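Asunto: Re: [clima-lista] Charla abierta sobre adaptación costera, ¿quién se apunta?
Fecha: 30 de julio de 2020

¡Hola a todas y todos!

Perdonad que conteste con tanto retraso, he tenido dos semanas de locos con la mudanza de la oficina y el correo se me ha ido acumulando (ayer tenía 605 mensajes sin abrir, una vergüenza). Copio lo que se escribió en la lista para que no haya que ir a buscarlo:

> Desde Anelik nos proponen una mesa redonda en línea sobre
> adaptación costera y financiación municipal. Hora y media,
> dos ponentes y turno de preguntas. Quieren saber si la lista
> la difunde y si alguien puede moderar. También preguntan si
> preferimos que se centre en inundaciones o que entre el tema
> del calor en las ciudades.

Yo me apunto a moderar, encantada. Ya lo hice en la de enero, la de las cuencas, y me lo pasé muy bien, aunque se nos fue el tiempo y dejamos fuera la mitad de las preguntas. Esta vez pediría que se manden por escrito antes, a esta misma dirección, y así las agrupo yo con calma.

Sobre el tema, voto por inundaciones y nada más. El calor da para otra sesión entera, y si lo metemos todo junto acabamos hablando de generalidades, que de eso ya vamos servidos. Me gustaría muchísimo que alguien contara lo del barrio de Ledesma, donde han cambiado el plan de drenaje tres veces y los vecinos siguen sin saber quién paga las bombas. ¡Es un caso buenísimo para discutir de dinero de verdad!

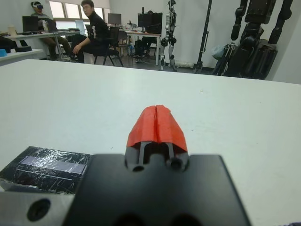

Una mesa blanca y, en primer plano, dos puntas rojas.

Otra cosa: el aforo. La sala virtual que usamos admite 200 personas, y en la de enero ya rozamos el límite. El boletín de Presasov llega a más de 700 direcciones, así que si lo anuncian ellos también (y han dicho que sí) nos quedamos cortos seguro. ¿Alguien tiene acceso a una cuenta más grande? Si no, podemos grabarla y colgarla después, pero hay que pedir permiso a las ponentes con tiempo, no el mismo día como la otra vez.

Y los subtítulos, por favor. Me escribieron varias personas después de la última diciendo que no habían podido seguirla bien. Yo puedo repasar los automáticos si me ayuda alguien más, que sola me lleva una tarde entera.
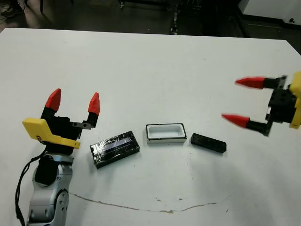
Drikow contestó enseguida que la sala grande se la dejan en su facultad si se pide con diez días, y que prefiere que entre también el calor, aunque sea en los últimos veinte minutos, porque en su ayuntamiento las dos cosas salen de la misma partida y no tiene sentido discutirlas por separado.

Pues mira, lo de la partida común no lo había pensado y me parece un argumento bastante bueno. Veinte minutos me valen, siempre que vayan al final y no se coman las preguntas. Si os parece bien a los demás, contesto a Anelik con eso y les pido un par de fechas para septiembre. Decidme algo antes del viernes que viene no, mejor antes de que acabe la semana próxima, que luego me voy unos días y no miraré el correo.

Un abrazo grande y gracias por la paciencia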